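Visit Report: Dellivex Furnishings, Urkstead Site

Prepared by Kirstin Rankin for the members of the Hepburn Housing Partnership

Purpose of the visit

In November, two representatives of the Partnership visited the Urkstead site of Dellivex Furnishings. The visit was arranged so that we could examine the Ilon range of tables and kitchen goods before the furnishing schedule for the Hepburn apartments is settled. I was accompanied by Edem Osei, who is responsible for maintenance across our buildings. Our hosts were Luminița Dobre, site manager, and Debashish Bepari, who leads the product team.

The Hepburn scheme comprises 32 apartments, all to be let furnished. Each is to receive a table, seating and a basic set of kitchen equipment. Members will recall that the tables in our earlier buildings wore badly at the corners, and that replacement tops could not be matched. Both points were raised with Dellivex in advance.

Arrival and workshop

We were received on Tuesday at 9:30 a.m. and given a short safety briefing. Ms. Dobre then led us through the receiving area, where sheet material is checked and stored flat, and on to the cutting and edging lines. The site employs 169 people and works two shifts. Staff at each station were prepared to answer questions, and we were not hurried.

Mr. Osei asked how tops are paired when an order is filled in stages. Mr. Bepari explained that each delivery of wood is given a batch mark and that a small reserve is kept from every batch supplied under contract. The reserve is held for two years. Mr. Osei considered this too short for a housing provider, and Mr. Bepari agreed to ask whether a longer period could be offered.

Corners are shaped after the edges have been applied. We were shown a bin of rejected tops and the faults for which they had been set aside, most of them small chips on the underside that a tenant would be unlikely to notice. We were also shown the finishing room through a window, as entry is restricted during working hours.

The table room

The second part of the morning was spent in a carpeted room away from the production floor, where the tables are tried with the kitchen goods that will be used on them. The purpose is practical. A table may meet its drawing in every respect and still prove awkward once a meal has to be laid on it and cleared away again.

The table under review has a light wooden top with rounded corners and a small round grommet hole near the back edge. It had been provided with a striped placemat, a black frying pan, wooden-handled utensils and a black wire dish rack. Sewwandi Dissanayake, who coordinates the kitchen range, described the arrangement as a test of a small household's table, on which eating, serving and drying may all have to share the same surface. 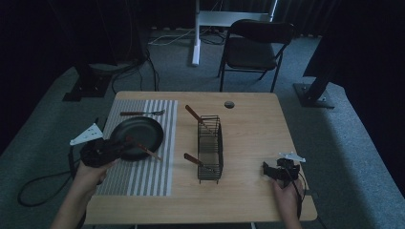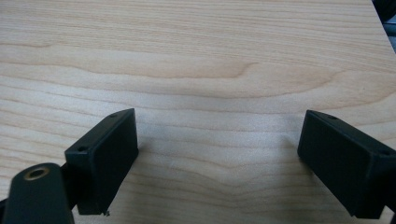 The Ilon table at Urkstead: the top with placemat, pan and dish rack (first picture), and the grain of the wood (second picture).

Ms. Dissanayake drew our attention to the dish rack. It is tall and narrow, and when placed near the middle of the table it left the right half of the top clear. Mr. Osei observed that a broader rack of the kind we have bought in the past would have taken up much of that space. He did ask whether bare wire would mark the wood over time. We were told that small clear feet can be supplied with the rack on request, and we recommend that they be included in any order.

The grain was discussed at some length. It is fine and wavy, with thin darker streaks in places, and in one area it rises in a broad arch. Mr. Bepari stated that no two tops will be alike in this respect and that customers expecting an even surface should be told so beforehand. I would not regard the variation as a defect. The surface has a matte look, which I believe will suit the north-facing rooms at Hepburn.

We had some reservations about the grommet hole. It is intended for a lamp or charger cable, and in an apartment where the table stands against a wall it will be useful. Where the table stands in the open, it may simply collect crumbs. Dellivex can supply the top without the hole at no change in price, provided that the number is fixed before cutting begins.

The wooden handles also raised a question of care. Ms. Dissanayake advises washing these utensils by hand and drying them promptly. Mr. Osei doubts that all tenants will do so, and he has asked for a price on a version with plain metal handles.

Terms and supply

After lunch we met with Ms. Dobre in the site office. The standard contract price applies to orders of over 1,000 pieces, counting tables, chairs and kitchen items together. Our present schedule falls below that level. Ms. Dobre was willing to consider a joint order with another housing body if delivery could be made to a single address.

Matters outstanding

Dellivex is to confirm the period for which matching tops will be kept, the price of the metal-handled utensils, and the cleaning instructions for the table finish. The Partnership is to state how many tables are required without the grommet hole. Mr. Osei will review the apartment plans for this purpose.

A sample table and dish rack have been requested for the Hepburn office, where members may inspect them during opening hours once they have been delivered. Comments should be sent to me in writing before the next furnishing meeting.

We thank Ms. Dobre and her colleagues for their time and for the full answers given throughout the day.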